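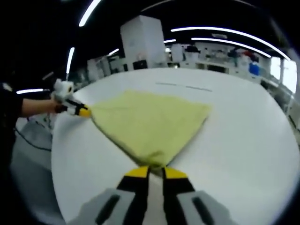 Cloth on the white table, held at two corners.

Ticket: Urbonaitė author page, wrong book count
Opened Mar 23, 2023. Priority: normal

Bio on the Valline poets site says 6 collections, list under it shows five. Missing one is Warnberg, her June chapbook. Checked the import log. 1,454 records in, no errors. Search finds it by title, not by author.

Tried: reindex, no change. Cleared cache, same.

Found it. Record has her name without the dot on the e, so teh system made a second author. Merged the two. List shows six now.

Still open: bio gets cut at 1,000 characters, loses the Vurnia prize line. Asked for a higher limit, waiting.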